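Visit to the Astent workshop, April

Astent rents the upper floor of a former bakery and opens it to visitors twice a year. I went in the morning with 15 other people, mostly from small repair shops. Helju Kuusk showed us around.

The question we came with was simple: can a robot arm sort loose electronic parts well enough to save a shop any labor? Wires are the hard part. They tangle, and one connector can drag the whole bundle along with it. Shiny metal trays are another problem, according to Kuusk, as reflections confuse the cameras.

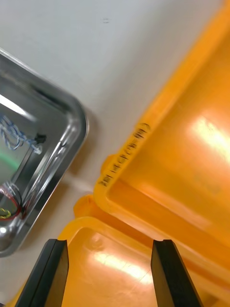 Plastic bins are easier, and the team uses them for most of its early tests. Their log lists 619 attempts at sorting cable and small parts, with a person stepping in on over 365 of them. Ojārs Lukoševičius, who runs a phone repair counter, said he could not use it at that rate. I agree for now. I would look again once it can handle a mixed tray unattended.

Coffee was downstairs. Parking is behind the building, and the elevator was out of order.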